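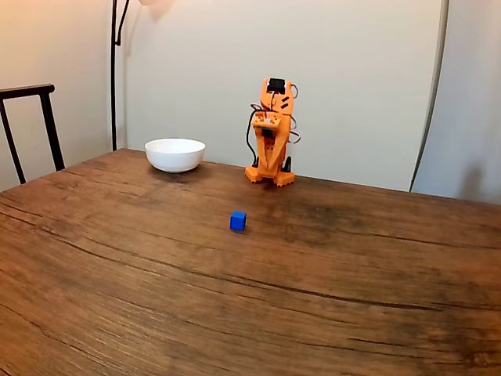

December, Grolska arm, evening

Second lock-up of the shoulder joint. Cube into bowl, same task as before, and on run 6 the arm stopped halfway to the cube and buzzed until I pulled the power. The servo was too hot to keep a finger on.

Mikkel says firmware. He said firmware last time, and we lost 2 evenings to it. I don't buy it. The log has the current climbing for 4 seconds before the stop, with the position hardly changing. To me that's something binding, or a wire loop catching as the shoulder turns.

Minttu swapped the servo for a spare and got 2 clean runs. She'd like to call it fixed. Two runs is nothing when the last fault took six to show up.

What bothers me more: the overload cut-out never tripped. Jannik set the limit and swears it was saved. I read it back and got the factory value. Either it didn't save or the reset wipes it. Ask him which, and get him to show me.

Until then no unattended runs, hand on the switch. Folded and powered off at 21:40.

K. Valtonen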